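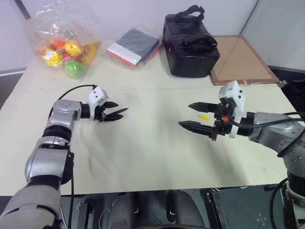 Guangming Dong commented under the May review that Nitari had matched every transfer between his own wallets except the ones that passed through a bridge, and asked if the new release fixes that. Partly. Details are under Matching.

Nitari 4 review: crypto portfolio and tax tracker

Posted 2022-06-07 by Dardo Ojeda

Nitari is a desktop program that reads trading history from exchanges and wallets and works out cost basis. The license is $90 a year. The data file stays on the local disk and can be encrypted with a passphrase. A lost passphrase can't be reset.

Import

I loaded a history of 1489 transactions by CSV and read-only API key. The API import finished without errors. The CSV import rejected one file until I changed the date column to UTC. The error message gave the row number but did not name the column at fault. Wallet import takes a public address; there is no field for a private key or seed phrase, and none is needed.

Matching

A withdrawal and a deposit are paired when the asset is the same, the amounts differ by no more than the network fee, and the times fall inside a window set by the user. The default window is too short for slow confirmations. I widened it and the pairing improved.

Bridge transfers are now flagged for review. Version 3 booked them as a sale and a new purchase, which created a gain on paper. Version 4 leaves them open until the user confirms, one at a time. With a long bridge history this is slow work, and a bulk confirm button is missing.

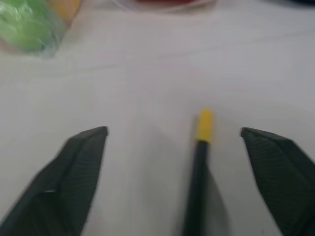
Open gripper, white tabletop.

Cost basis

FIFO, LIFO and specific lot are supported. Switching methods recalculates the whole file, and the old result is overwritten unless you save a copy first. Staking rewards are booked as income at the price on the hour received. For thinly traded tokens the price lookup sometimes returned zero, and the affected rows do not appear in the warnings list. Filter by price to find them.

Reports

The gain report exports to PDF and CSV. Column order is fixed. The PDF puts the account name on the first page only.

Pros: local data file, clear handling of open transfers, steady import
Cons: no bulk confirm, silent zero prices, fixed report layout

Rating: 7 of 10. Version 3 users with bridge activity should upgrade. Users on a single exchange will see little change.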